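Notes on the finger comparison, after the second round. I wrote up the first one in March and got a few emails saying the sample was too small to claim anything. Fair enough. This one is larger.

The setup is unchanged where I could keep it unchanged. Same arm, same parallel gripper, same controller settings, same tray of toys. What changes is the fingertip. Set A is the stock Nilteck pair, hard and straight-sided. Set B is a pair that Harish Pal cut for me from a softer compound, with a shallow V along the inner face.

Each run is one attempt at one object. The operator drives the arm by hand controller, picks something, lifts it clear of the rim and lets go over one of the boxes. If the object leaves the gripper before that, the run is a miss. I logged 329 runs over the two sets. Vandana Joshi drove most of them and I drove the rest, badly enough at first that I threw out my first 12 and started over.

Results by type of object:

- **Spiky balls.** Both sets do well. The nubs deform and give the finger something to hold. Set B is slightly slower to release.
- **Smooth balls.** Set A squeezes them out sideways if the approach is off center. Set B forgives more, because the V pulls the ball toward the middle. The baseball is the exception and is easy with either.
- **Blocks.** Set A is better. Flat on flat is hard to beat, and the V leaves only two lines of contact.
- **Knitted blankets.** No difference I would defend. You close on a fold and it comes up, usually with something else attached.
- **Plush.** Easy for both. The limit is finding room for the fingers.

Of the 118 runs on smooth balls, set A missed 38. I expected a bad number but not that one.

The camera question took more time than the fingers. I had been driving from the fixed side view alone, and depth along the long side of the tray was guesswork. Sarita Kandpal suggested adding a view from overhead, and I resisted it for a week for no good reason. With both on screen, the side view gives height above the tray and the top view gives everything else. The cost is that the arm hides its own gripper from above when it reaches across, so for the last bit of the descent you go back to the side view anyway.

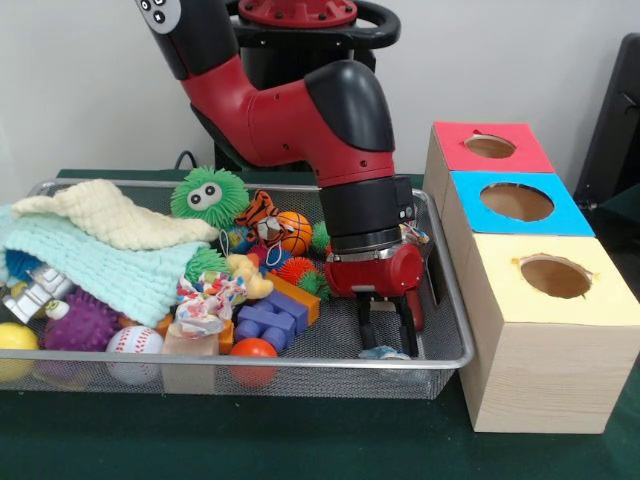
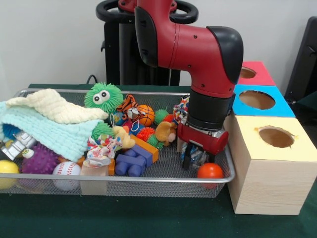
Side view for these two and the last one, top view for the third.

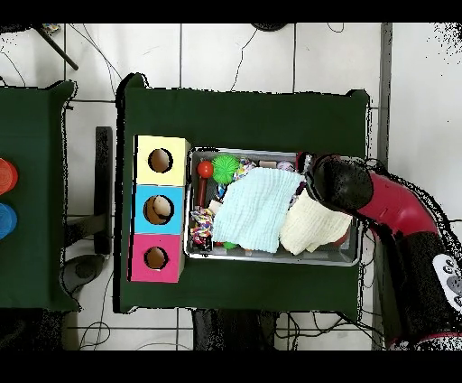
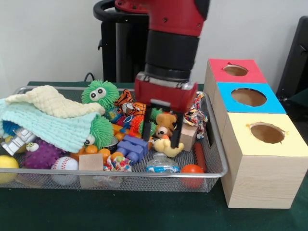
Latency was the other thing. The Skalance controller buffers commands by default, and with the buffer on, the arm keeps moving for a moment after you stop. With hard fingers that means pushing the ball you were about to pick. I turned the buffer off before the counted runs - if you use the same box, the setting is under motion, not under network, and it resets after a firmware update.

Luzius Zwahlen asked whether I would try a suction cup. Not on this tray. Half the objects are knitted, furry or covered in spikes, and there is very little flat area to seal against. It would win on the blocks and lose nearly everything else.

Open items:

1. Repeat the blocks with a half-depth V. Harish has the file.
2. Log the grip width at closure, which I should have done from the start.
3. Swap drivers halfway through each set. At present driver and fingertip are partly mixed up in the data, and Hemant Rajput has already pointed this out twice.

The run log is a plain CSV. Write to me if you want it, and ignore the column called "temp2".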